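Remote Operation Sessions Under Way at Kirko

The Kornari project has begun its second series of remote operation sessions, in which an operator guides the arm through a fruit placement task. 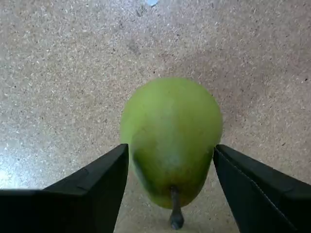
The green pear and the gripper fingers.

Lleucu Nicholas supervises the series. Each operator completes 2 practice runs before any run is recorded.

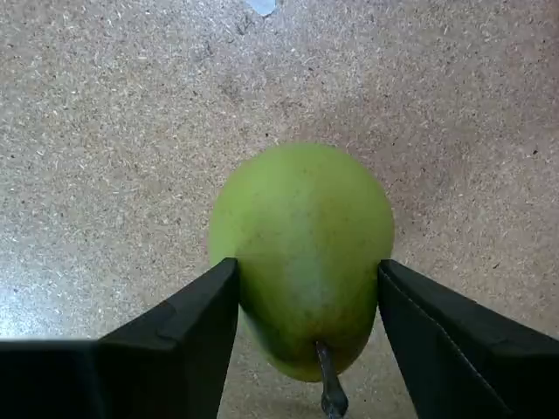

To date, 389 runs have been accepted.
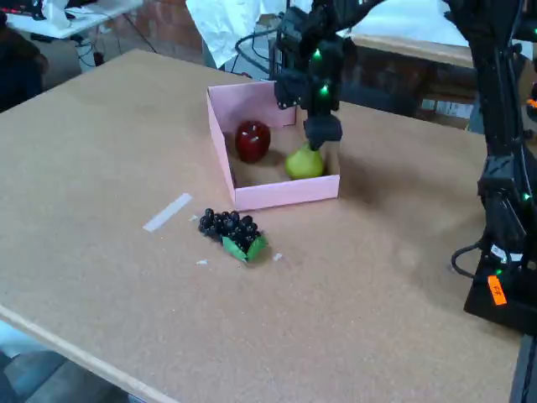 Reviews are held in Liu Hall.

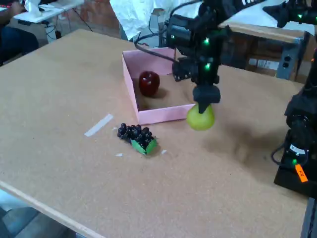
Staff wishing to serve as operators should apply by 11/07/2024.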